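Erkbridge, Feb 13, 2025

FOR IMMEDIATE RELEASE

Brunex opens its doors to Erkbridge's kitchen-table traders with a new shared workshop and storage hall at Flarkasden

Small household goods makers and market sellers in Erkbridge will soon have somewhere better than the spare bedroom to keep their stock, thanks to a new shared hall opened by the family firm Brunex on the old Flarkasden site. The hall has 200 lockable storage bays, a packing room, a kitchen with proper tea-making facilities and a loading door wide enough for a van to back right up to, which anyone who has ever carried boxes across a wet car park will be very pleased to hear.

The idea has been a long time growing. Brunex began as a market stall selling baskets, buckets and kitchen bits, and for years the stock lived under beds, behind sofas and (for one memorable winter) in the bath. Charito Tagle, who now runs the firm, has never forgotten it.

"We had colanders on the landing and tea towels in the airing cupboard, and every Christmas my mother would ask where we were all supposed to sit," she said. "When we moved into our own premises it felt like the grandest thing in the world to be able to walk round the stock and see it all. I have wanted to give other people that same feeling ever since, and I am so happy that we can finally do it."

Bays can be taken by the month, with no long lease to sign and no deposit beyond the first month's rent. The smallest costs £10 a week and holds a good car-load of boxes, and there are larger ones for traders who deal in rugs, garden chairs and other awkward things. Heat, light and use of the packing room are all included in the price, and so are the trolleys, provided they come back to the front door at the end of the day!

The packing room has been fitted out by Sriwong, the Erkbridge joinery and interiors business, which also rebuilt the staircase and saved a good deal of the old flooring. Divina Dagdag led the work for Sriwong and spent many evenings talking to traders about what they wanted from a table, a shelf and a cupboard door.

"People were wonderfully definite about it," she said. "They wanted big tables they could get right up to, and somewhere to put the tape down where it would still be when they turned round. One lady brought her own stool along so that we could measure it. I think we have ended up with a room that people will enjoy spending a wet afternoon in, and I shall be popping back to see how it wears."

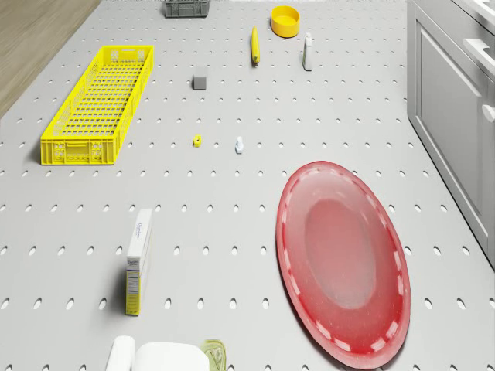
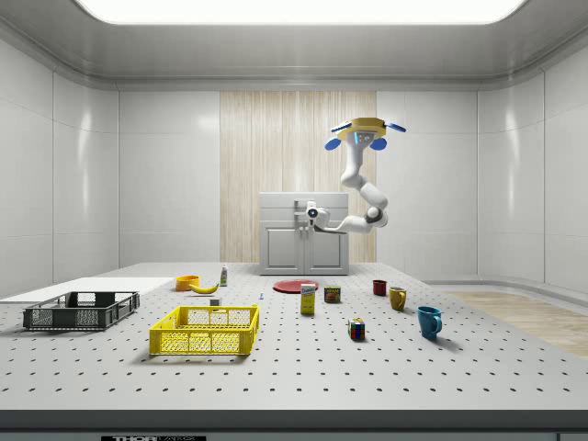
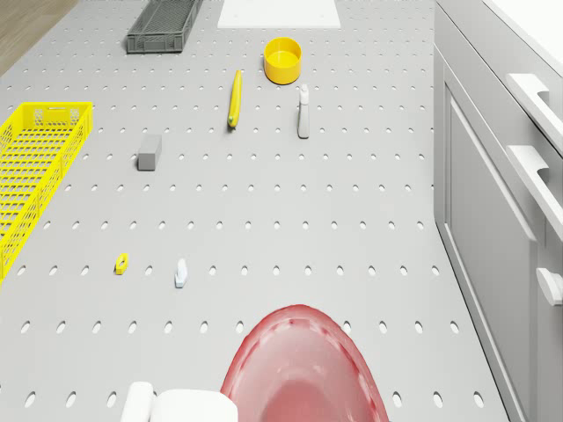
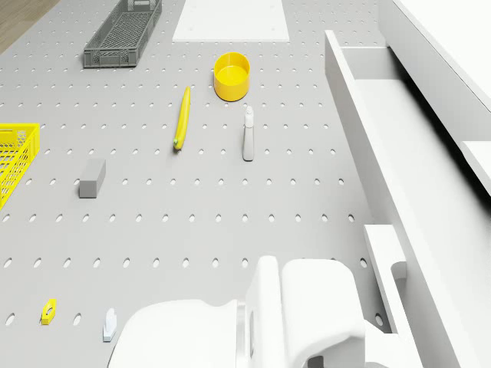 Perforated tabletops and long, shallow crates. Images: Brunex.

Alongside the storage, Brunex will be running a friendly programme of evening sessions for people who are just starting out, or who have been trading for years and never quite got to grips with the paperwork. Marichka Demchenko, who has sold enamelware and kitchen linen at markets across the county, will lead the first set of 5 evenings, covering pricing, stock lists, posting breakable things safely and what to do when a customer wants to return a teapot that has plainly been used.

"I learned most of it by getting it wrong," she said. "My first stock list was on the back of an envelope, and then I posted the envelope. If I can save somebody else a bit of that bother, and we can have a biscuit and a laugh while we do it, then I'll go home happy."

The evenings are free to anyone renting a bay. Other traders are very welcome too, and are asked for a small contribution towards the tea. There is step-free access to the whole of the ground floor, and children who are happy to sit and draw may come along with a parent.

Brunex will also be setting aside one corner of the hall for a household goods exchange. Anyone setting up a first home can come and choose from donated crockery, pans, bedding and storage boxes without charge. The firm has already been promised 400 items by its own customers, and Aileen Abella, who is looking after the exchange, would love to hear from anyone with a sound kettle or a decent set of saucepans to spare. Cracked china and electrical goods without a plug cannot be taken, I'm sorry to say, but nearly everything else will be looked at kindly.

Traders who would like to see the hall before making up their minds are invited to call in on any weekday morning, when somebody will gladly show them round. A larger open day, with stalls from the first tenants and a plant sale in the yard, is planned for October.

Notes for editors

Brunex is a family-owned supplier of household goods based in Erkbridge. The Flarkasden hall is its first shared building.

Charito Tagle, Divina Dagdag and Marichka Demchenko are all available for interview, and visits by local papers and radio are warmly encouraged.

For interviews, further pictures or a look round, please contact Krisztina Bozsik in the Brunex press office.

ENDS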